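Search this site Go

Re-oiling a timber floor

Suits hardwax oil over bare or previously oiled boards. Don't use it over polyurethane.

Vacuum, then damp-mop with neutral cleaner. Leave overnight.
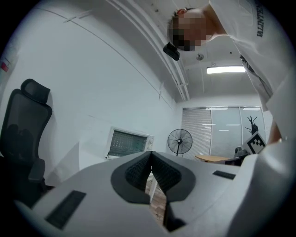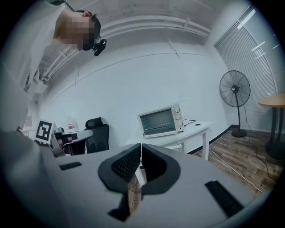 Applying the oil

1. Stir the Perkent tin well — don't shake it.
2. Spread a thin coat along the grain with a white pad. A litre covers up to 300 square feet.
3. Buff off the excess within 20 minutes.
4. Lay oily rags flat outdoors to dry. Bunched rags can self-ignite.

Comments

Joonas Pesonen: Does this work on cork?
Koskela: Test a corner first. Mine went a darker colour.

Contact | © Clundard Floors | Back to top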